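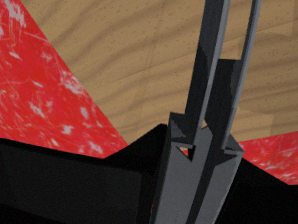 Brunum Extends Evening Hours at Central Library

2021-02-02

The Municipality of Brunum has approved longer opening hours for the Central Library on Donau Street. Under the new schedule, the reading rooms will remain open until 9 p.m. on weekdays. Weekend hours are unchanged.

The decision follows a survey of registered library users carried out in December. The library received 1175 completed forms, of which 1109 were accepted as valid. The remainder were duplicates or lacked a card number. Respondents were asked when they normally visit, which services they use, and whether the former closing time of 6 p.m. suited their work or school schedule. A majority of those who answered the last question said that it did not.

The extended hours apply to the main reading room, the periodicals room and the study desks on the second floor. The children's section will continue to close at 6 p.m. The local history collection remains available by appointment only, and requests should be submitted at least two working days in advance. Materials from the closed stacks must be ordered before 5 p.m. for use on the same evening.

Capacity limits currently in force will be kept under the new schedule. Visitors may reserve a desk by telephone or at the front counter. A reserved desk is held for 20 minutes, after which it may be given to another reader. Face coverings are required throughout the building, and returned books are set aside before they go back on the shelves.

The municipality has also confirmed the purchase of 400 new titles for the adult lending collection. The list was drawn up from reader requests and includes vocational handbooks, language courses, large-print fiction and regional history. The first part of the order has been delivered and is being cataloged. Titles will appear in the online catalog as they become available for loan, and readers may place holds from that point.

Work on the rear entrance is also nearing its final stage. The contractor, Rieger, has replaced the outer doors and repaired the ramp. Handrails and outdoor lighting are still to be installed. Until the work has been accepted by the building office, all visitors are asked to use the front entrance. Readers who need step-free access should ring the bell at the staff door on the courtyard side.

The branch library in Tudoritz is not affected by the change and will keep its present hours. Books borrowed in Brunum may be returned there, and the weekly transfer between the two buildings continues as before. Fines on overdue items remain suspended at both locations until further notice.

Library cards that expired during the past year may be renewed at the front counter on presentation of an identity document. There is no renewal fee for students, retirees or persons registered as unemployed. Questions regarding the new schedule may be directed to the library office during opening hours.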